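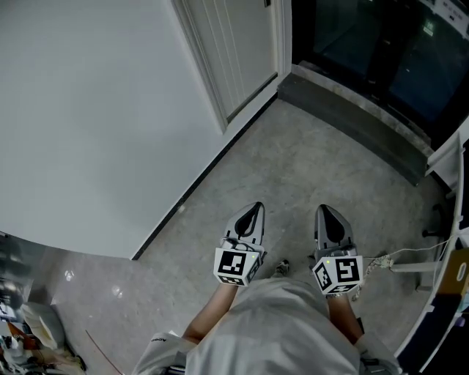
Re: [demo-collection] Handheld sets vs. teleop, numbers from the June batch

On 13/10/2018, Brijesh Tiwari wrote:

> Hi all,
>
> Quick update from our side. We finished the second batch with the
> handheld grippers, 138 demonstrations of the two-handed pick task,
> and trained on the lot. Success on the arm went up compared to the
> June batch, which had 83. My feeling is that if we get to 200 we
> can stop collecting for this task and move on to folding. Surneo
> have offered to lend us people for it.
>
> The marker cubes are holding up well and the operators like them
> far better than the old joystick rig. I'd suggest everybody on the
> list switch over.
>
> Brijesh

Brijesh, thanks for writing this up. I have some doubts, and I'd rather raise them before Clandell orders hardware on the strength of one email.

First, "success went up" from 83 to 138 demos. Up from what to what, and over how many trials on the arm? If you ran each policy a handful of times, I don't believe the difference. We had a jump like that last year on the Harahap task and it went away when somebody else reset the objects.

Second, who did the demos? If the June batch was one person and the new one was three, then you changed two things at once and I can't tell which of them helped. Same question for the room. Were both batches done in the same corner with the same lights? Our tracking gets noticeably worse when the lights are low, and a marker that drops out for half a second gets filled in by the smoothing, so the file looks fine and the motion in it is made up. I'd like to see how many frames per demo had a real detection on both cubes and how many were interpolated. If you don't log that, please start before you record any more.

Third, and this bothers me most, a person holding a gripper in each hand does things the arms can't. I watch our own operators. They turn their wrists past the joint limits, they step sideways in the middle of a grasp, they lean in. All of that goes into the data as if it were a good example. Did you filter for reach, or did you train on everything? "The lot" makes me think everything.

I'll give you the comfort part. Nobody here misses the joystick either. But people liking a tool tells me they will record more with it – it says very little about whether the recordings are any good. I sat through the Stellach talk where this exact argument was made and the questions afterward went about as you'd expect.

As for 200, where does that number come from? If it's where the budget ends, fine, just say so. If you think the curve flattens there, two points won't show it. Train on random subsets of what you have now, hold out one operator completely, and post the plot. That costs you some machine time and no new collecting.

One practical thing. When the sessions get long our cables end up underfoot, and the operators start moving differently to avoid them. You can see it in the wrist paths by the end of an hour. Do you shuffle the order of the object layouts, or do all the hard ones come last?

I'm not switching our group over yet. Send me the raw files for ten demos, picked at random please and not by hand, and I'll run them through our checker and post whatever comes out.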